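Weldale Opens Computer Refurbishing Workshop to Area Schools

6th November

The Weldale Technical Center has opened its computer refurbishing workshop to schools and public offices in the district, the center announced. Under the arrangement, retired desktop towers will be inspected, stripped of unusable parts and either rebuilt or broken down for spares.

The workshop received 162 machines during its trial period, which began in March. Of these, 116 were returned to working order and 46 were set aside for parts. The first 74 rebuilt computers have gone to classrooms in Sotomayor.

"Many of these towers were retired over a single failed part," said Demetrio Moya, director of the center. "A school should not have to buy a new machine on that account."

Each tower is laid on its side and opened before any decision is made on its future. Processors, memory and drives are recorded separately, and a unit that arrives without one of them may still be accepted if the board and power supply pass inspection.
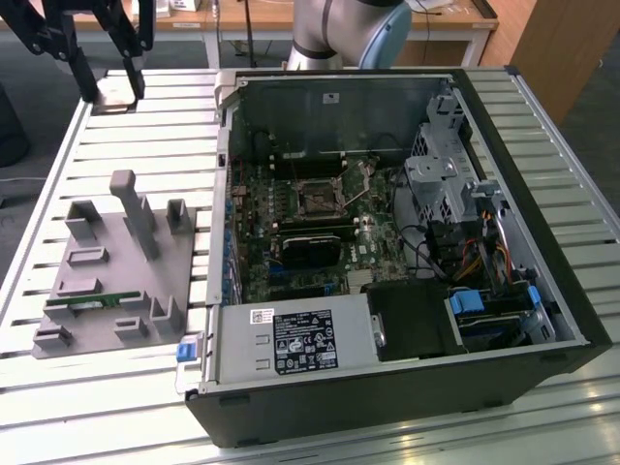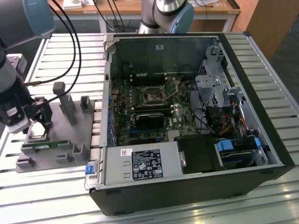

Storage drives are erased or destroyed before a computer leaves the building, and the donor receives a written record in either case. Boards that fail inspection are sent to Kekov, a recycling firm under contract to the center until next year.

Hugo Cuesta, who supervises the workshop, asked donors to leave cases closed and to include any screws or brackets that have come loose. Monitors and printers cannot be accepted at present — storage space remains limited.

The center expects to take in 2000 machines over the life of the program. Schools may request collection through the Cludavwood office, which will also publish the schedule of deliveries.

38 shares | 3 comments

rlindgren
Will they take towers from a private household or is it schools only?

Marsh Road Parent
Our library got two of these in the trial. Quiet and quick enough for homework.

tessk_81
Please take monitors too! We have a closet full of them.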